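We use cookies to remember your preferences. Accept | Manage

Savby Opens Its Shelf-Robot Budget Planner to Independent Grocers

PIRNBRIDGE, October — Savby, which helps small grocers buy equipment they will still like in a year, today released its planner for stores considering a robotic arm. It has 21 line items. The arm is one of them.

"Everybody budgets for the robot," said Ezekiel Crenshaw, head of purchasing at Savby. "Then come the gripper, the floor work and the insurance call, which is a long call."

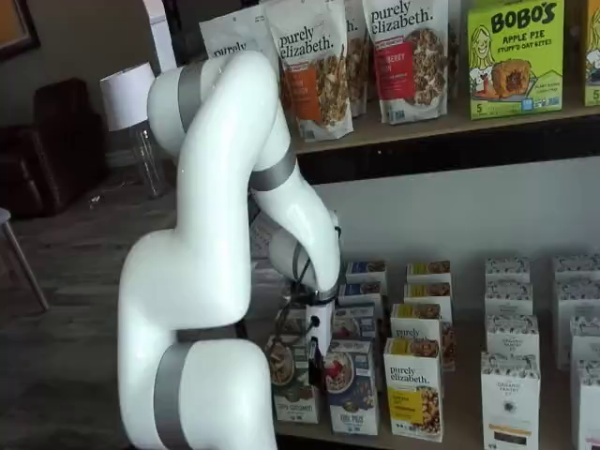
The planner covers leasing, spare parts and staff training over 7 years, and was tested by 182 stores with help from integrator Putar. Crenshaw recommends filling in the service contract first — preferably before lunch.

Copies are free to grocers on request.

Shares: 579 | Comments: 7

Contact: Savby Press Office, Pirnbridge | © Savby | Back to top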